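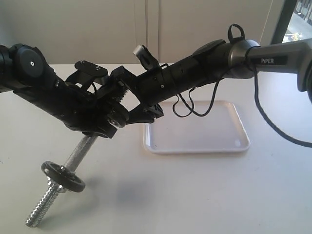 Stullmont – pacote de níveis extra

Este repositório contém os níveis adicionais do jogo Stullmont, feitos por Thilini Dissanayake e Habibur Thambiah. Requer o jogo base na versão 3 ou posterior.

Conteúdo: 22 salas novas, até 516 inimigos e a personagem Fata, desbloqueada no fim do capítulo Hurwood.

Instalação: copiar a pasta niveis para a pasta do jogo e reiniciar. As gravações antigas continuam a funcionar – exceto as do modo cooperativo.

Última atualização: 18 jun 2019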